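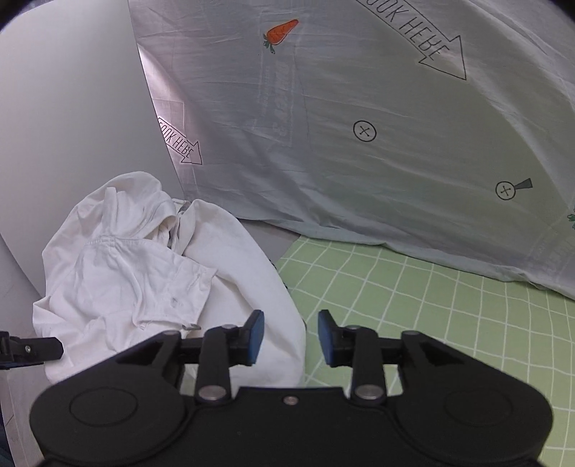
Folding soft cotton clothes to one size is easier on a cutting mat than on a bed or a bare table. The mat's printed grid gives you straight lines to work against, so you can square up a piece that has no straight edges of its own. Hooded tops are the usual trouble. The white cotton piece lying crumpled over the left edge of the green mat has a hood-like fold bunched at the top and a stitched seam running across the middle, and a seam like that is the first thing to find when you start smoothing. Once it lies along a grid line, the rest of the piece can be worked outward from it.

This page covers hooded tops first, then plain tops, then larger pieces of cloth such as printed throws and covers. The same finished size is used for all the clothes so that they stand side by side in a drawer.

What you need

A cutting mat with a printed grid. Any color will do, but the lines should be easy to see under white fabric. If your mat is worn and the lines have faded, turn it over, as many are printed on both sides.

A flat surface bigger than the mat. You want room beside it for the heap you are working through. Keep the heap on the side of your weaker hand and put the finished pieces on the other side.

A piece of stiff card, cut to the width of your folded piece. I use the back of a Kevska calendar. A cereal box is a bit too soft but will get you through an afternoon.

A spray bottle of plain water, for creases that will not lie down.

Keep blades and rotary cutters off the table while you fold. If you sew on the same mat, run your hand over it for stray pins and thread ends before any clean laundry goes down.

Choosing the finished size

Measure the inside of the drawer or box before you fold anything. Take the height first, from the bottom of the drawer to the underside of the frame above it, and then the width. My drawers are the shallow kind from Sondau and measure 295 millimeters across on the inside, so two stacks go side by side with a little space between them. If you are folding to stand pieces on edge, the finished piece has to be a little shorter than the drawer is high. Allow the width of a finger. Pieces folded to the exact height catch on the frame and drag when the drawer is opened.

Write the size on your card and cut the card to match. The card saves measuring again later and can live in the drawer.

Folding a hooded top

1. Shake the top out by the shoulders and lay it face down on the mat. Let the hood fall away from you. If the fabric is very thin, turn any inside-out sleeves the right way now.

2. Find a seam that runs across the body. If there is one, line it up with a grid line. If there is no cross seam, use the bottom hem and skip ahead to the next step.

3. Smooth from the middle toward the sides with flat hands. Do not pull at the edges. Cotton jersey stretches when you pull it and creeps back while you are folding the other side, and you end up with one side longer.

4. Deal with the hood before the sleeves. Tuck the point of the hood down so the back edge is straight, then fold the whole hood down over the back of the top. It should lie flat between the shoulders. A large hood may need its sides folded in first. Any cord goes inside the hood, laid flat, with no knots.

5. Choose a grid line on the left to be the side of your finished piece. Fold the left side in so that its new outer edge runs along that line. Lay the sleeve back on itself, pointing down toward the hem.

6. Do the same on the right. The card can go in the middle at this point as a guide, and you fold the sides over it and slide it out afterward.

7. You should now have a long strip of even width. Check both sides against the grid. If one wanders, open that side and fold it again. It takes less time to do it now than after the next step.

8. Fold the bottom hem up toward the hood, stopping just short of the top. Then fold again in half or in thirds, depending on your drawer height. Thirds are better for thick cotton because the piece will stand up by itself.

9. Press down with your palm for a few seconds, let go, and turn the piece so that the smooth fold faces up.

The hood adds bulk at one end, and there is no way to get rid of all of it. When you put several hooded tops in a row, turn every second one around so the thick ends alternate. The row will then stay level.

Plain tops and undershirts

Follow the same steps and leave out the hood. For very small or very narrow tops, the sleeves may cover the whole back when you fold them in. In that case, cross them over each other and smooth the overlap flat. Sleeveless tops need only one fold on each side, and if the top is already narrower than the card, do not fold the sides at all. Make the strip from the full width and accept that it will be a bit slimmer than its neighbors.

Tops with buttons or snaps should be fastened at the neck and at the hem. The ones in the middle can stay open.

Creases

A top that has been sitting in a heap will have sharp creases in it, and folding will set them. For everyday clothes this may not matter to you. If it does, mist the creased part lightly, smooth it on the mat, and leave it open until it feels fully dry before folding. Do not iron on a cutting mat. The self-healing kind warps with heat and will not lie flat again. I lost a good one that way in December. The same goes for putting down a hot mug.

Milagros Bustamante, who taught me most of this, folds straight off the clothesline and never has a heap at all. I have not managed that, but I do now take the cotton things out of the basket first and leave the towels for last.

Larger cloths and printed covers

A throw or cover will not fit on the mat, and you do not need it to. The mat is only used for the last folds.

Start by hanging the cloth over something tall, such as a chair back or a clothes rack, so that the long wrinkles can drop out. Overnight is best. Smooth it downward with your hands once or twice while it hangs. Heavier fabric does well with this and thin fabric may still need an iron, on an ironing board.

If the cloth has a print, decide which part you want on the outside. It is worth picking something you will recognize from the edge of a shelf. On a cloth with scattered motifs, like the pale one with the carrot and the LOOK HERE arrows, one arrow makes a perfectly good label if you end with it facing out. To get it there, fold so that the chosen motif is always on the underside of the bundle, touching the table, and turn the bundle over at the end.

Fold the cloth in half lengthwise, with the corners matched, and then in half again. Bring the resulting strip onto the mat from one end. Use the grid to keep the long edges straight as you fold the strip toward you, one section at a time. Make each section the same length as the first. When you reach the end, tuck any short leftover piece inside the last fold so it does not hang out.

Storing the folded pieces

Stand clothes on edge with the smooth fold up. Fill the row so that the pieces support each other but can still be pulled out with two fingers. If the row falls over when you take one out, add a divider. I use the low boxes from Ratanaporn, which can be trimmed with scissors, though a shoebox with its lid off is the same thing for no money.

Large cloths should lie flat with the heavier ones at the bottom. Leave the top of the pile clear.

White cotton should be completely dry before it goes into a closed drawer. Feel the seams and the hood lining, where damp stays longest. A piece that feels cool to the touch needs more time.

Common problems

The folded piece springs open. The fabric is thick or the last fold was made in half. Unfold the last step and use thirds.

The strip is wider at the hem than at the top. Many tops flare at the bottom. Fold the side in at a slight angle so the outer edge still follows the grid line, and ignore what the hem does on the inside.

The fabric slides around on the mat. The mat may be dusty. Wipe it with a damp cloth, dry it, and try again. Slippery fabrics are easier with a thin cotton dish towel underneath, although you lose sight of the lines.

The grid leaves marks on white fabric. Ink should not come off a sound mat. Check for pencil, tailor's chalk or marker from an earlier sewing job. Lukewarm water with a little dish soap takes off most of it. Rinse the mat and dry it flat, out of the sun.

Last updated 30 January 2023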